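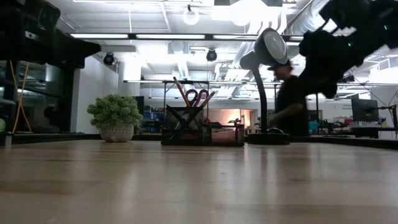 *Desk lamp on the tabletop, workshop beyond.*

**FOR IMMEDIATE RELEASE**
8 February 2020

# Nivholm Flying Club reopens grass strip at Pugh, adds weekend rentals

NIVHOLM. The grass runway at Pugh Field is open again. Full length, all 2000 feet of it, both directions. The Nivholm Flying Club took over the lease in the fall and has been hauling rocks ever since.

Club airplanes can be booked out of Pugh starting now. Visiting pilots welcome too, prior permission please, no landing fee through the end of June. After that it's a donation box by the gate.

The strip was closed for two winters. Drainage, mostly. The low spot near the east end held water well into spring and the last operator gave up on it. New pipe went in before the ground froze, the ditch was recut, and the worst of the ruts were filled and rolled. It is still a grass strip. It will still be soft after a big rain, and the club will close it when it's soft. Check before you fly, the recorded line gets updated each morning by eight.

**Rentals**

Two airplanes based at Pugh for the season, both high-wing, both four seats on paper and three in real life if anybody brings a bag. Rate is $155 an hour wet, same as at the main field. Members only for solo rental. Checkout required for everyone, even if you're current at the main field, and it has to include at least three landings on the grass with a club instructor in the right seat. No exceptions on that one, please don't ask the front desk.

Booking is through Erow, the scheduling page members already use. Pugh shows up as its own tab. If you don't see the tab, log out and back in. If you stil don't see it, call.
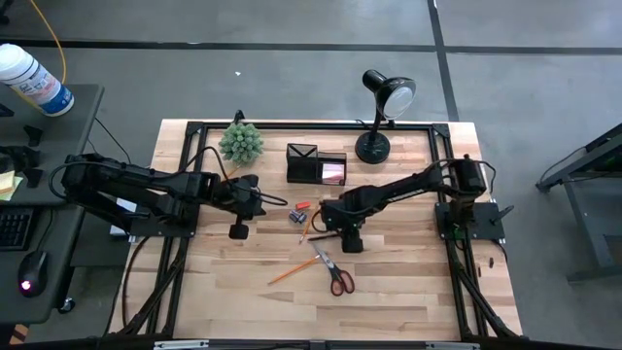
Minimum booking on a weekend is two hours. Weekdays, one hour. Cancel by the evening before or pay for half an hour of time. Weather cancellations are free, always have been, and we'd much sooner have an airplane sit in the grass than have someone push it to get lunch.

**The Bodura loop**

Lots of people have been asking about a sightseeing route, so there is one. The Bodura loop leaves Pugh to the north, follows the river up to Bodura, goes round the reservoir and comes home along the old rail line. 101 nautical miles if you fly it the way it's drawn. Good first trip for a new private pilot with a friend who wants to take photos. Best light is early. Bring a jacket, the cabin heat in the older airplane is slow.

A printed sheet with the route, checkpoints and radio frequencies is at the desk. Not a replacement for a current chart. There's one tower on the ridge west of the reservoir that is easy to miss in haze, it's circled on the sheet.

Noise: the farm off the north end has horses. Climb straight out to pattern altitude before turning, and please don't do low passes over the paddock. We promised.

**Open day**

The club will hold an open day at Pugh in June, date to be confirmed once the airshow calendar for the region settles down. Fly in or drive in. Coffee, pancakes, short hops for kids with a parent's signature, airplanes to look at. Parking for cars is on the south side only. No dogs on the flight line.

Student pilots can come along too and several instructors will be there with their calendars. Intro lessons can be booked at the desk or by phone. The intro price hasn't changed since last year.

"We have wanted this strip back for a long time," the club said in a statement. "It's short, it's bumpy at one end and it is a really nice place to land an airplane."

**Facts for editors**

- Field: Pugh, privately leased, prior permission required
- Runway: grass, 2000 feet
- Elevation: 412 feet
- Fuel: none at Pugh yet, nearest is Nivholm
- Lights: none, daytime only
- Restroom: yes, one
- Rental: $155 an hour wet, members

Fuel is the thing people ask about most. A small tank is on the list for next year, depends on the permit. For now top off at Nivholm before you come over, and plan on the airplanes at Pugh having whatever the last pilot left in them. Dip the tanks. Write the number in the book.

**About the Nivholm Flying Club**

The club owns and rents light airplanes for training and personal flying and runs ground school every winter in the room upstairs from the main office. New members can join any month of the year. Applications at the desk, bring your certificate and medical if you have them, and a pen becuase ours walk off.

**Media contact:** Press desk, Nivholm Flying Club, main office, Nivholm. Ride-alongs for local papers can be arranged with a few days' notice, weather permitting.

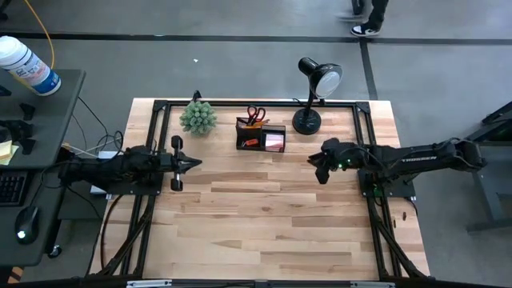
*Light wood table with two black arms facing each other.*

###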